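4. What the town said when we asked

I should say at the start of this section that I didn't set out to study a public AI portal. Junau is where I grew up, and when the council there opened its AI information site last September I went and used it the way anybody would, to find out when the swimming baths were open. It told me. Then I asked it who had decided that it should exist, and it sent me to a page that sent me back to the first page. That small loop is more or less where this paper comes from.

By the time Noemí Cisneros and I started the interviews, the site had been through 2 versions and had picked up a proper name, Grirkeck, after a hill nobody under sixty seems to call by that name any longer. The idea behind it is simple enough. One address on the web where people can read about the AI systems the council uses, apply for places on training courses, look at the rules for local firms that want to try something out in public buildings, and ask questions. It's run by a council office with a long title that I'll call the digital office from here on, and it's built and hosted by a firm called Breler under a contract we were allowed to read but not to copy.

4.1 Who we talked to

We held 13 long interviews and sent out a postal questionnaire, which brought back 1,080 usable replies. I was surprised by how many came on paper with things written up the sides. One person had filled in every box and then crossed the whole lot out and written a letter, and I'm afraid that one isn't in the figures, although I've read it more often than any of the others.

The interviews were with people who'd had some dealing with Grirkeck beyond simply reading it: applicants for courses, owners of small firms, two school heads, a librarian, and staff from the digital office itself. Osvaldo Testa ran the ones with the office staff, as I'd been to school with half of them and it would've been silly to pretend otherwise. Noemí and I shared the rest. Everyone saw their own transcript and could take things out. Most people took out swearing, and one added some.

We used an open set of questions. The first was always "What did you go there for?" and the last was always "Who would you ring if it went wrong?" I'd put those two at the ends on purpose, and I'm glad I did, although it meant that some of our middle questions got very short answers from people who wanted their tea.

4.2 "I thought it would be about me"

The thing we heard most often, in one form or another, was that people had gone to the site expecting to find out what the council's systems knew about them. They'd typed in a street name, or a reference number from a letter about parking, and got back a general page on how parking letters are produced. Blažena Pešek (she asked for her real name to be used, and I'm happy to oblige) told Noemí that it was "like asking the doctor about your knee and being given a book on knees". She wasn't cross about it. She thought the book was quite good, as it goes.

This matters for how we think about portals of this kind. The digital office had planned Grirkeck as a place to explain things, and by that measure it does well -- the pages are short, they're in plain words, and somebody has clearly sat and read them aloud. But a person who's had a letter doesn't come for an explanation of letters. Several of the staff told Osvaldo they'd known this from the first week of search logs and had asked for a personal lookup to be added. It would have needed a separate agreement on data, and the agreement was still going round the building when we finished our fieldwork.

I don't want to be too hard on them here. A personal lookup that got things wrong would do a lot more harm than a general page that left you no wiser, and the office's caution seems sensible to me. What I'd question is the front page, which at the time said "Ask us anything" in very large letters.

4.3 Courses, grants and the long form

The part of the site that people liked best was the training section. You could see every course running in the district, what it cost (mostly nothing), whether there was a crèche, and which bus to get. The librarian we spoke to had printed the whole list out and pinned it up next to the photocopier, and she reckoned the printout did more work than the site. She may well be right! Of the questionnaire replies that mentioned a course by name, a good many also mentioned the library.

The grants section was another matter. Firms in Junau can apply to the council for small sums to try out automation or machine learning, and since Grirkeck opened they have to do it through the site. The form is long. It asks for a risk statement, a statement of public benefit, a plan for staff who might be affected, and up to three pictures of existing practical work. Every owner we interviewed had got stuck on at least one of these, and not always the one I'd have guessed. Kumaresan Acharya had the risk statement done in an evening and then spent a fortnight on public benefit, "as I kept writing that it would be good and then feeling daft".
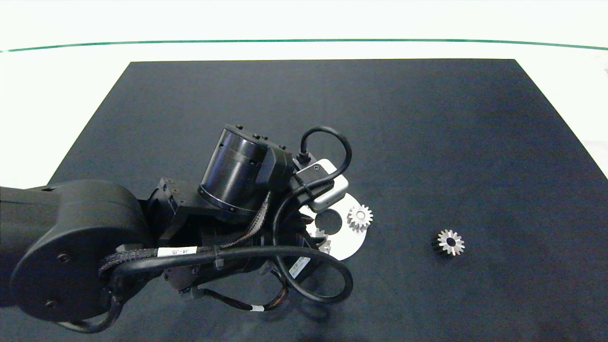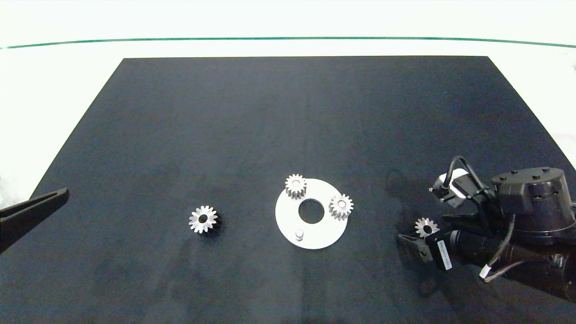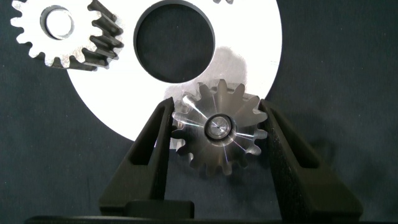 Figure 4. Practical work with spur gears: an arm over a dark mat (first), two gears mounted on a white plate (second), and a gear held in a gripper (third).

What the owners wanted, nearly all of them, was to see a form that somebody else had filled in. The office had thought of this and had decided against it, on the grounds that everyone would copy the same answers. I can see why they'd worry. But the owners were getting hold of old forms anyway, by ringing one another up, and that favoured the people who already knew people. A woman who'd moved to the town the year before, and who was the most technically able person we met in the whole study, hadn't anybody to ring. She gave up at page six and paid for her trial out of her own savings.

Breler had built a help button into the form, with a chat assistant behind it. I tried it several times. It was polite and quick, and when I asked what was meant by "public benefit" it told me that public benefit meant benefit to the public. Vojtěch Kratochvíl, who looks after the contract at the digital office and was very patient with all of us, explained that the assistant was only allowed to draw on the published guidance, and the published guidance said just that. So the fault lay in the guidance, really, and the assistant was passing it on faithfully. They've rewritten that page since. The assistant's answer got better the same afternoon, without anyone touching the assistant, and I find that rather encouraging.

4.4 Who would you ring?

Our closing question got the liveliest answers. Some people said the mayor. Some said Breler, having seen the name at the foot of the page. One school head said she'd ring her brother-in-law, and when Noemí asked what he did she said he was a plumber but he was good on the phone. Hardly any of the interviewees said the digital office, which is the correct answer according to the council's own published rules.

The staff weren't shocked by this when we told them, and it had come up in their own meetings. The office is small, and it shares a number with the department that deals with street lighting. If you ring about Grirkeck you're asked first whether your lamp post is out. There's a written complaints route too, tucked into the accessibility page, and the office had received 4 complaints through it by the end of our study. Set beside the number of grumbles written up the sides of our questionnaires, that's tiny, and I don't think anybody should take it as a sign that all's well.

There's a wider point in here about control. The council controls the site on paper: it sets what goes on it, it approves changes, it can end the contract. Breler controls it in the sense that if a page is wrong at nine in the morning, Breler is who puts it right. And the people using it mostly don't draw that line at all. They see one thing with the town's crest on it. Osvaldo and I argued for a long time over whether this is a problem. His view is that nobody needs to know who runs the water pumps so long as the water's clean. Mine is that people did once know who ran the pumps, at least in a town this size, and that it made them better at complaining when the water wasn't. We haven't settled it, and I've left both views in the paper on purpose.

4.5 A note on Ďurica

We'd hoped to compare all this with Ďurica, the next town along the valley, where a much plainer site does a similar job with no chat assistant and no contractor. Two things got in the way. The Ďurica council changed hands in the middle of our fieldwork, and the new lot wanted to go over our questions before letting staff talk to us. That's fair enough, but it took until after our money had run out. We do have the search logs, which they'd sent over early on, and from those it looks as if people there also type in street names and parking references and come away with general pages. I wouldn't lean on that very hard. The logs cover a short spell with a public holiday in it, and one of the commonest searches is for a carnival.

If anyone reading this would like to pick up the Ďurica half, we'd be delighted -- the interview schedule is in Appendix B, along with the version we'd started to shorten. I'd keep the first question and the last one. I'd also ask people whether they'd printed anything out, which didn't occur to us until we'd seen the list by the photocopier, and by then it was too late to go back round everybody.

The next section turns to the questionnaire itself and how we coded the handwritten comments, including the ones in pencil.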